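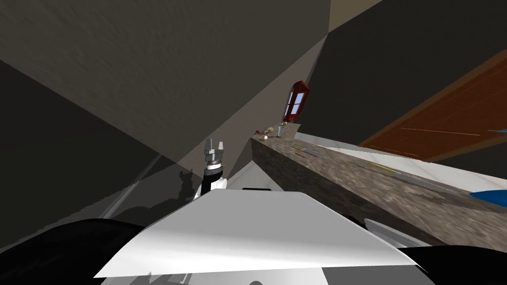

About Sperling

Sperling tests and evaluates two-armed service robots for kitchens, canteens and assisted living homes. We do not build robots or sell them. Manufacturers, insurers and building operators engage us to find out how a machine behaves when something goes wrong, and to put our findings in writing before the machine is placed near the people it is meant to serve.

Our work is carried out at two sites. The Prikport office is responsible for simulation, where a robot is run through household tasks in computer-rendered rooms. The Skokport hall is responsible for physical trials and for the inspection of machines returned from service. Reports are issued jointly, and both sites must approve a report before it is released.

How our present program began

Sperling was established to review the paperwork of automated equipment: risk assessments, operating manuals and maintenance records. Testing was a minor part of the business. That changed following a fault during a trial at Skokport, which we describe on this page as a matter of policy. Clients who ask us to examine their failures are entitled to know about ours.

A robot with two arms had been set the task of clearing utensils from a kitchen counter. Its balance software received a faulty reading from the orientation sensor in the body and concluded that the machine was falling. It was standing upright at the time. The software ordered a correction, the body leaned sharply to one side, and the robot went over against the counter. The gripper on one arm remained powered for roughly 20 seconds after the fall, opening and closing on command from a task program that had received no notice that anything was wrong.

No one was hurt. The trial area was fenced and the staff were outside the fence. The emergency stop was pressed promptly, but it had been wired to the drive motors of the body only. The arms were on a separate circuit, and our own review of the wiring plan had passed this arrangement without comment.

We suspended physical trials for two months. The internal inquiry identified the sensor as the origin of the fault, and identified our review procedure as the reason the fault was able to become a safety matter. Both findings were sent in full to the manufacturer and to every client with a machine then in the hall.

What we changed

Every machine accepted for physical trials must now demonstrate that a single stop control removes power from all moving parts, including wrists and grippers. The demonstration is repeated at the start of each working session and after any change to the software. A written statement from the manufacturer is not accepted in its place.

Tilt and fall faults are examined in simulation first. The Prikport team introduces errors into the orientation data and records what the robot does with its arms, its grippers and its body, as well as what its head cameras report. Runs are made with the robot upright and given a false reading of tilt, and with the robot tilted and given a false reading that all is well. The second group has produced the greater number of serious findings.

The simulated kitchens contain counters, cabinets and small loose articles. A bare test room would be simpler to maintain, but earlier work showed that a robot with nothing in reach conceals a good deal about how it handles a fault.

Simulation has limits, and our reports state them. Friction, cable strain and worn joints are poorly represented. A satisfactory result in simulation permits a machine to enter the hall at Skokport and permits nothing further.

Reporting and independence

Sperling holds no ownership interest in any manufacturer. Fees are agreed before testing starts and do not depend on the result. Fault records from our trials are kept in Clastatel, our incident register, where each entry shows the software version, the condition of the stop circuit and the action taken. Clients may consult all entries relating to their own equipment. Entries of general safety interest are published in summary form with the consent of the manufacturer.

Where a trial reveals an immediate danger to persons, we inform the manufacturer the same day and stop work on that model until a remedy has been tested. This condition appears in all our contracts and is not open to negotiation.

Inquiries

Requests for simulation studies should be directed to the Prikport office. Requests for physical trials or the examination of a machine following an incident should be directed to Skokport. Equipment involved in an incident should be left unpowered and should not be repaired or updated before it is collected.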